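Cleaning up spilled aquarium gravel and getting it back in the tray

Print this page | E-mail this page

Quick one. Coloured gravel goes everywhere, bounces, hides under stuff. Do it on a plain white table if you've got one -- chips show up better. You need a tray, a metal spoon, a tub.

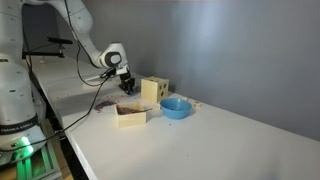
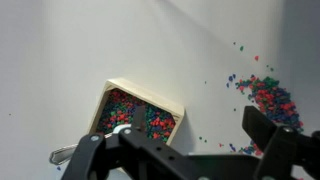
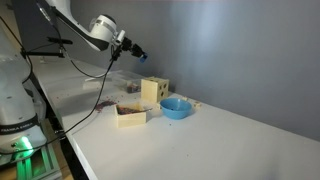 1. Push strays in from the table edges first. Side of your hand is fine. Floor comes last.

2. Spoon the big pile. Low and flat, dont dig -- digging flicks chips onto the floor.

3. Tip each spoonful into the tray from 2 cm up, no higher. Tray full? Stop. Rest goes in the tub.

4. Last bits: fold a stiff card, sweep them onto it. Damp fingertip for the tiny ones.

5. Rinse anything that hit the floor before it goes near a tank. Sieve, cold water, no soap. Spread on a tea towel and leave it for 60 minutes, longer if its humid.

Sorting colours is a seperate job. A 247 g bag of the Murka mix took me nearly 14 minutes and I wouldn't do it again.

Related
Rinsing new gravel without clouding the tank
Wurnness shallow trays: which size
Storing leftover substrate

Last updated: January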